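Murner Releases Version 2 of Its Plelel Surface Coating for Work Tables and Benches

04/01/2020

Murner, a maker of water-based coatings for commercial furniture, has released the second version of Plelel, a clear finish for table and bench tops. The new version replaces the original formula in all can sizes. Orders placed by dealers before the release will be filled with the new formula at the old price.

Plelel is a two-part finish. The base and the hardener ship in separate containers and are mixed by the user before application. In version 2, the mixing ratio has been changed so that one full can of hardener goes into one full can of base. The earlier version required the user to measure the hardener by weight, and dealers reported that this was the most common source of soft or cloudy coats.

Once mixed, the finish stays workable for 39 minutes at normal room temperature. Work time is shorter in a warm shop and longer in a cool one. A table of work times is printed on the side of the base can and in the data sheet. Material left over at the end of the work time should be allowed to harden in the open can and thrown out under local rules. It should not be thinned and reused.

The finish is applied with a foam roller or a spray gun. Two coats are specified for office and classroom tables, and three for benches that carry tools or parts. The first coat must be sanded lightly before the second goes on. Sanding between the second and third coats is optional if the third is applied on the same day. Edges and corners should be coated first, as runs are easier to level there while the flat area is still bare. 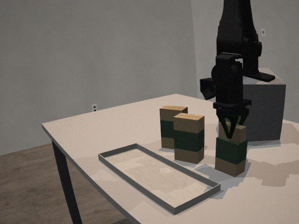 The sheen of the cured film has been lowered. Version 1 was sold in satin only. Version 2 is sold in satin and in a flat grade that was added at the request of furniture shops supplying rooms with strong overhead light, where glare from the table top had been a regular complaint. The two grades can be blended in any ratio. Murner does not supply a gloss grade and has no plans for one.

"Most of the work went into the hardener," said Ataberk Karakaya, head of product development at Murner. "The old one thickened in storage after the can had been opened. We changed the solvent blend and the lid. An opened can now keeps for 100 days if the lid is pressed down fully."

Before release, the finish was applied to 111 table tops at Were, a contract furniture shop that has used Plelel since its introduction. The tops were a mix of solid wood and veneer over board. Were reported two defects, both of them pinholes in open-grained wood that had not been sealed. The instructions now call for a sealing coat on all open-grained woods. Hevik Sealer, sold separately by Murner, is approved for this use. Oil-based sealers are not approved.

Tops finished with version 1 can be recoated with version 2 after cleaning and sanding. The two versions must not be mixed in the can. Version 1 hardener will not cure version 2 base, and the cans have been given different lid colors to prevent mix-ups: gray for version 1 and blue for version 2.

Coated tops can be handled the day after the last coat and put into normal use after one week. During that week they should not be stacked, wrapped or wiped with anything other than a dry cloth. After full cure, the surface can be cleaned with mild soap and water. Cleaners that contain ammonia will dull the flat grade over time and are not recommended on either grade.

"Shops with version 1 on the shelf can keep using it," said Sharon Lema, dealer sales manager. "Hardener for the old version will be shipped through August. After that we will take back unopened cans for credit."

Version 2 is available now through all Murner dealers. Data sheets, safety sheets and the revised application guide can be requested from any dealer or from the Murner technical desk. Color samples of both grades on maple, oak and birch are supplied free to trade accounts.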